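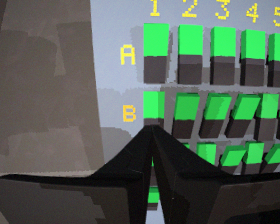
Sharifi asked me straight out whether the girls' side would even make it to the spring without a proper scrum coach, so I'll start there, seeing as it's the question your grant was meant to answer. Yes, they did! The Nallier money has paid for coaching two evenings a week since October and the pack looks like a different bunch of kids. We still get shoved around by the bigger clubs (Sirken had us going backward for most of the second half) but the front row is staying square and they get up grinning, so I'll take it.

Numbers first, I know you need those for your own paperwork. We've got 89 players registered across the youth section at Mamadmont. The target in the application was 100, so we're short, and I think it's mostly the under-14 boys, where we lost a bunch to soccer over the winter. I'm going into the middle school in March to run a few lunchtime touch games and see if I can pull a few back.

Spending: almost 50 percent of the grant is gone, a little under what I'd budgeted for this point. The scrum machine pads came in cheaper than the quote. The field lights didn't. We had to replace a cable I thought we could get away with, and I've moved the difference over from the travel line, which I hope is fine with you. If it isn't, tell me soon, please, before I book the bus for the Sirken return game.

Results have been up and down. The under-16s have won five and are playing some lovely stuff out wide when the ground is dry. The under-18s can't buy a win but they've had half the backs out injured, and we've been borrowing a center from the year below who tackles like he's late for dinner. Defense is a lot better than last season. Lineouts are still a mess and I'm not going to dress that up.

Two things left from the plan. The referee course hasn't happened, the dates clashed with our away games both times, so I've asked for a slot in April. And the tackle bags are on order, again, after the first lot turned up in the wrong size.

I'll send the receipts separately once I've scanned them. Come down and watch a training night if you're passing, we start at 6:30 and the coffee is free.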